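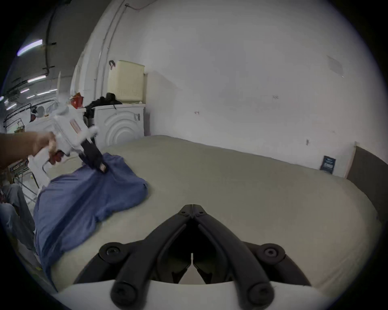

Every winter, when the new bookings open, my friends ask me for advice about hiking. They want to know which trail has the best view, which boots are good, how many kilometers they should plan for one day. I answer these questions as well as I can. But I have an opinion which I seldom have the chance to explain at length, and I would like to do it now. I believe that most of us walk too far, sleep too badly, and leave the mountain villages too early. If I had to choose between a famous summit and a second night in a simple guest room, I would choose the second night.

I did not always think so. For many years I was a collector of summits. I came from a flat country, and the first time I saw real mountains I felt that I had lost a lot of time and must now catch up. My holidays were planned by the hour. I arrived late in the evening, I got up in the dark, I walked, I took the bus to the next valley, and I did the same again. I have notebooks from that period, and it is a little sad to read them. They contain starting times, finishing times, and heights. On one page I wrote only "3547, clouds," and I cannot remember today what mountain it was or who was with me. I am sure that I was proud that day.

The change came in Drokau. Perhaps you do not know it, because it is not in the big guidebooks. It is a village at the end of a bus line, with one shop, one church and a sawmill which starts too early in the morning. From there a path goes up to the Bondora hut, and after the hut there is a long ridge. The ridge was my plan. I had one night in the village, one night in the hut, and then I would go down on the other side and never see Drokau again.

I rented a room from Eetu Suominen, who had come from Finland many years before and had married there. He looked at my map on the first evening, put his finger on the place where I wanted to go down, and asked me why I was in a hurry. I had no good answer. I said that I had only one week. He said that in this case I had even less reason to hurry. At that time I thought this was just something a landlord says when he wants to rent the room for longer.

In the night it started to rain, and the bus driver told the shop that there was fresh snow on the ridge. So I stayed. I was in a bad mood for the whole first morning. In the afternoon I walked without any plan along the stream behind the sawmill, and I came back after 2 hours with wet feet and a very good appetite. The day after that, it was still raining, and I walked the same path again. I noticed that it was a different path. I do not mean it in a poetic way. The stream was higher, a tree had come down, and the man who repaired the fence on the first day now greeted me as a person he knew.
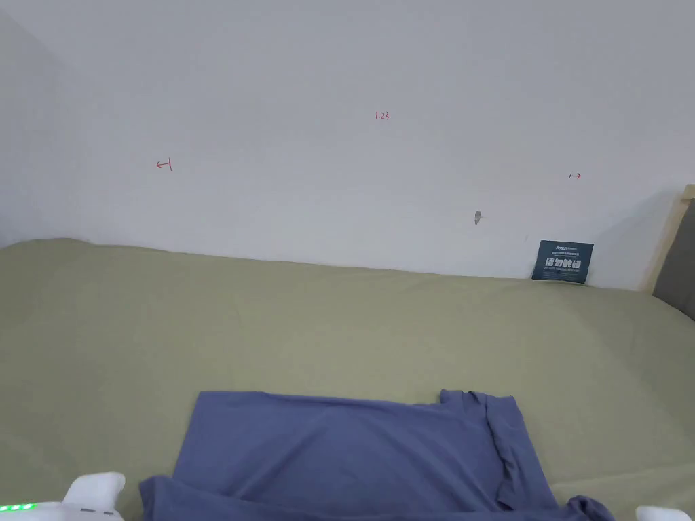 When I finally left, I had been on no summit, and I had spent five nights under the same roof. It is still the trip I talk about most.

Now I want to be fair to the other side. There are good arguments for moving on every day. A long-distance trail has its own beauty, and a person who walks from hut to hut for two weeks gets a feeling for the size of the land which I do not get when I return to the same bed. I have done such walks and I do not regret them. Also, for many people a holiday is short and expensive, and it is understandable that they want to see as much as possible for their money. I would not tell a family who has saved for three years that they should sit in a village and look at a stream.

But I notice that the pressure to see much does not come only from the short holiday. It comes also from the way we tell about our travels afterward. When I come home and say "I was in Drokau," people wait politely for the rest of the sentence. When I say "I did the Bondora ridge," they nod. The verb is interesting for me, as a person who learned English late. In my own language we cannot "do" a mountain or "do" a city. We can only be there. I had to learn this use from other travelers, and I learned it so well that for a long time I also traveled in this way.

Then there is the question of sleep, and here I am completely serious. Many hikers speak with a kind of pride about how little they slept. They were in a dormitory with eight other people, somebody snored, somebody packed a bag at three o'clock, and then they started for the sunrise. I have seen a number of sunrises in this condition. They were beautiful, and I was too tired to care very much. On the way down I looked only at my feet. A walker who has slept well sees more at ten in the morning than a tired one sees at dawn, and he is also much safer on the descent, when most of the small accidents happen.

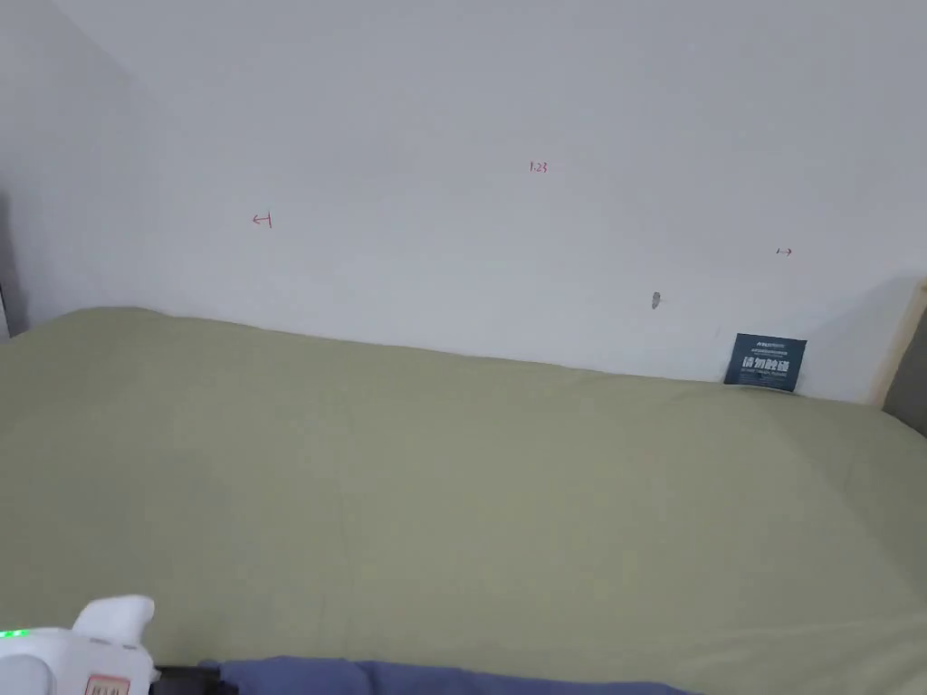
White wall, olive-green sheet

So when I choose a place now, I start with the room. It does not have to be pretty. I do not need a balcony with flowers or a breakfast with twelve kinds of jam. I want a bed which is wide enough, a window which can be opened, and a place where wet socks may hang without anybody being offended. I prefer plain walls. After a day outside my eyes are full, and a large photograph of the same mountain over my head is too much for me. In the hotel Oksanen, where I stayed once because everything else was booked, there was a picture of a waterfall above the bed, and I dreamed of water all night and got up several times.

My second rule is that the first walk starts from the door. No bus, no car, no cable car on the first day. You go out, you turn left or right, and you walk until you want to turn around. This walk will probably not be the best one of the week. There may be a road in it, or a field with a dog. But after it you know where the sun comes from, where the water runs, and how long your legs need to become warm. I have met people who stayed a full week in a valley and could not say on which side of their house the river was, because every morning they went directly to the parking lot.

My third rule is the one my friends like least. I leave one day with nothing in it. I do not look for a museum for this day and I do not call it a rest day, because then I would feel obliged to rest. On such a day in Binora, I climbed 300 meters to a small meadow above the last houses, ate my bread, and went down again. A cyclist asked me the way to the pass and I could tell him. It gave me more pleasure than I can explain.

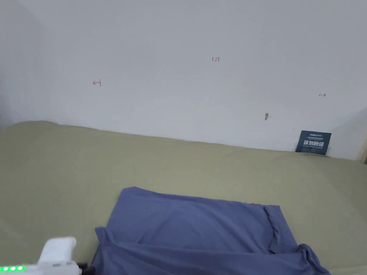
"1.23" in red on the wall, with small arrows on both sides

Some people tell me that this is a philosophy for older walkers. It is possible. My knees are certainly of the same opinion as I am. But I remember that in Drokau I was still young enough for the ridge, and I do not believe that I understood the village because I was tired. I understood it because I was forced to stay. If the snow had not come, I would have one more number in the notebook.

Others say that slow travel is a luxury, and this argument I take more seriously. It is true that not everybody can be away for a long time. However, staying in one place is often the cheaper choice. There is one bus ticket instead of five. Landlords are usually willing to give a better price when they do not have to change the sheets every morning. You buy a whole cheese and finish it. When I compare my own expenses, the restless weeks were always the costly ones, and a good part of the money went to taxis, because I had missed something.

There is also the matter of the famous places. I read often that certain viewpoints are now so full that people stand in line to be photographed. The usual advice is to come earlier, and then everybody comes earlier, and the line forms in the dark. I do not want to laugh at these people, I have stood in such a line myself. But I think that we should speak more about the ordinary paths between the famous ones. They can carry more walkers, and the villages there would be glad if we bought our bread from them in the low season too.

I have taken the room in Drokau again for this coming February. The ridge will be closed by snow, so this time there is no plan to give up. Eetu Suominen has written that the path along the stream is open as far as the second bridge, and that the sawmill now starts at 8, which for me is excellent news. I will bring good socks and one book, and I have reserved the room for the entire week.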